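Osman Neighborhood Seed and Tool Library
Minutes of the Members' Meeting, 7 February 2021

Chair: Puspita Lumbantobing
Minutes: Thịnh Trương
Held by video call. Opened 6:35 pm.

1. Minutes of the last meeting
Approved with one fix. The donated broadfork came from the Tretitz garden, and we had it down as coming from Lelum.

2. Seed count
The winter count is done and it's a great one. We have 2,316 packets on the shelves, and 1,105 of those are vegetables. Big cheers for everyone who sat at home with envelopes and a pencil! Beans and squash are in fine shape — we could hand out beans all spring and still have some left. Onions and parsnips are thin. Puspita reminded us that both lose their strength quickly, so anything older than last year goes into the test pile and stays off the shelf until we know.

A member asked if flower seed could be sorted by height instead of by name. There was a lively talk about this. We're keeping names, and Thịnh will add a height column to the printed list.

3. Germination tests
Paper towel tests start this month. Ten seeds per towel, label on the outside of the bag, check on day five and day ten. Last round the lettuce did so well that two people have already asked for the same lot again. The old peppers were a sad story and have been composted.

Members taking a test kit home should write the results on the card even if nothing comes up. A blank card tells us nothing, and we had nine of them last time.

4. Storage
We talked over how to keep bulk seed and loose hand tools. Cardboard is out after the damp winter in the shed. Metal with an open top is easy to reach into and easy to wipe down, though seed would need a lid on top. 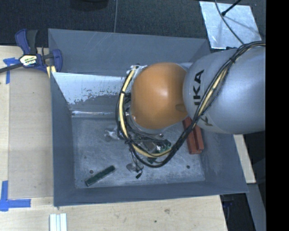

Item 4: Gray metal bin, open top, on a wooden tabletop.

Agreed to try one for trowels and hand forks first. Seed stays in glass jars for now. Thịnh will measure the lower shelf before anything is ordered.

5. Tool lending
We have 77 tools out on loan or ready to lend. Sharpening day at Skuvport was a treat, and the loppers now go through a thumb-thick branch like butter. Loans stay at two weeks. If there's no one waiting, you can renew by email.

The wheelbarrow needs a new tire. Approved, up to $40.

6. Spring swap
Outdoors again, tables spread well apart, pickup by time slot. Lelum has offered its side yard and we happily said yes. Seedlings are welcome as long as they're labeled. No mint in open pots, please — we remember.

Puspita will draw up the table plan. Still needed: someone with a van for the folding tables.

7. Any other business
Tretitz has spare raspberry canes, free to anyone who'll dig them.
A question about saving squash seed without crosses was held over, and Puspita will bring her notes on hand pollination.

Actions
Thịnh: height column, shelf measurements, tire
Puspita: swap table plan, pollination notes
All members: return test cards, filled in

Closed 7:50 pm.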